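The quiet room at Wudanthorpe library is staying quiet

Tue 9 July

I've been going to the silent reading hour at the Wudanthorpe library since it started, so I'm hardly neutral here, but I was very happy to hear last night that it's been extended through the end of the year. The hour began as a trial with 16 chairs and a stack of donated essays (mostly old paperbacks, a few with the covers taped on). No phones, no talking, and no book club questions afterward.

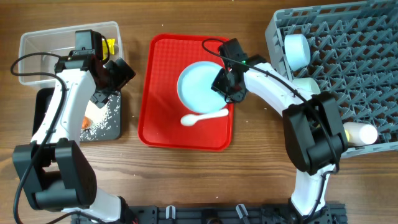

A light blue plate on a red tray, with a spoon beside it.

The library put out a comment box in the spring and got 291 cards back. I filled out two of them, I'll admit. Most people asked for a longer session, and they're getting it — starting next week it runs 90 minutes, which is just about what I need to stop thinking about my inbox and get into a chapter.
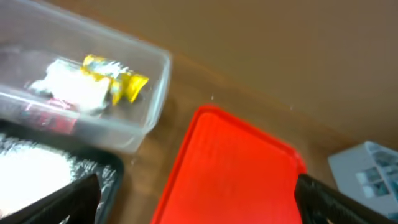 There's a new reading list too, put together with Dulell Books across the street. It leans toward people who wrote well about being alone: hermits, lighthouse keepers, a few poets. The oldest thing on it is a little diary from 1679, kept by a woman who spent a whole winter snowed in at Clirkulley. I read the first ten pages standing up in the store and missed my bus!

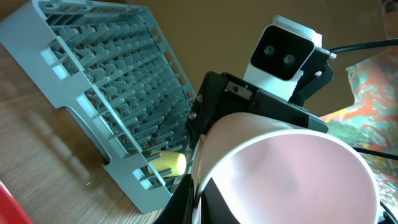

Not everyone loves the idea of sitting in silence with strangers, and I get that. My first time, I read the same paragraph over and over and listened to my own stomach. By the third week I'd finished a book. The Ursu branch will try its own session later in July, and sign-up is at the front desk.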